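Flollis Washroom Scene Pack for arm simulation

In stock (download). Licence per seat, no dongle.

Ready-made bathrooms for testing arm motion before you book time on the real thing. Load a room, drop in your arm, run your planner. Works with Zalach 3 files and anything that reads the usual open formats. Cozma import is there too but see notes further down.

What you get

310 fixtures and fittings, all separate objects. Sinks, toilets, vanities, taps, bins, stools, door frames, wall sections
13 room layouts, from tight ensuite to accessible public washroom
Collision shapes for every object, seperate from the display mesh
Light presets: day, evening, very dim
Materials incl. stone, brass, white ceramic, painted timber. Swap per object
Up to 3000 randomised variations per layout (position, colour, lighting)

Why bathrooms? Kitchens are done to death. Everybody's got a kitchen. Bathrooms are worse for an arm: shiny white things on pale walls, skinny taps that stick up where you don't want them, curved bowls, not much room to swing an elbow. If your reach planning holds up in one of these you're in decent shape.

Colours don't have to be showroom either. Go dark walls, dark floor, grey stone basin with a gold tap, white toilet behind. Good for checking how your vision side copes when the fixtures are bright and the rest is not.
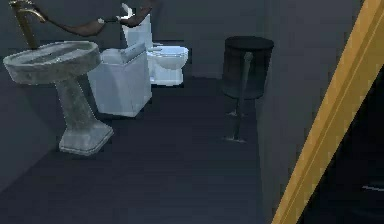 Ran it for a month on the evening preset and the tap collision shapes are much better than the old pack, Nonier wrote in the reviews, but I'd still like the toilet lids hinged on every model, not just the big ones. Four stars from me.

Fair call. Hinged lids are on 8 toilet models right now, rest are coming in the August update. Free to current licence holders, you'll get an email.

Setup

Unzip to your scenes folder. Don't rename the materials folder or you'll get grey everything. Open the layout, set your arm's base, save as a new file before you start moving stuff around. Fixtures are locked to the floor by default, unlock in the object panel.

Units are metres. If your sink comes in the size of a house, check your import scale.

Known issues

Cozma import drops the brass material, comes in flat yellow. Reassign by hand for now
Very dim preset is slow on older graphics cards
Pedestal sinks: the collision shape on the flared base is a bit fat. Fine for arms, may bother you if your testing a mobile base
Mirrors are off by default, turn on only if you need reflections

Not included: robot models, grippers, planner, water. People keep asking about water. No plans.

Licensing

One seat, one person, as many machines as you like. Teaching licences are cheaper, email and tell us how many seats. You can publish renders and results, just don't pass on the source files. Refunds inside the first month if it won't load and we can't sort it.

Support by email, mornings are quickest. Send your log file and the layout name or we'll only have to ask for it.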